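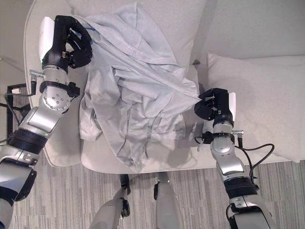 Plutau group: laundry off the armchair, first numbers in

Quick one before the break. The Plutau cloth runs finished this week and the first table is up on the Didix share. Short version: finding the corner first beats grabbing wherever the cloth is highest. 131 good grasps out of 200 with corner-first, 73 out of 200 with the old highest-point rule. Same garments, same chair, same soft cushions.

A good grasp means one layer between the fingers, held for the full count. Two layers is a fail. Bit harsh, but folding downstream falls over on two layers every time, so no point being generous.

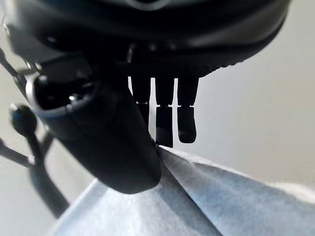
Wrist view matters more than we planned for. From the head, a ridge and a corner look much the same once the fabric bunches up, and pale cloth on pale upholstery is miserable for depth. The wrist camera sees the ridge late but sees it properly. Method now: head view picks a side, wrist view picks the spot, fingers close slow. If the wrist view disagrees it backs off and asks for a new side. That back-off is most of the gain, we think. Ablation still runing.

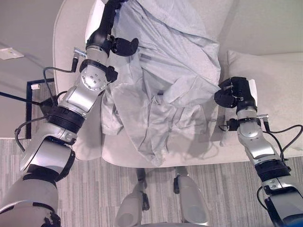

Long sleeves are still the worst. They fold under the body and the planner treats the lump as one thick edge. The Aigner segmentation weights help a little, not enough. Next round adds a small shake before the second hand commits, 30 trials per garment, plus the darker shirts from the Curendale set so we can see how much of this is just contrast.

Not done: anything on speed. It's slow. Dont ask yet.

Draft writeup goes round in the new year, full paper hopefully May. Comments on the table welcome before then, espescially on the two-layer rule.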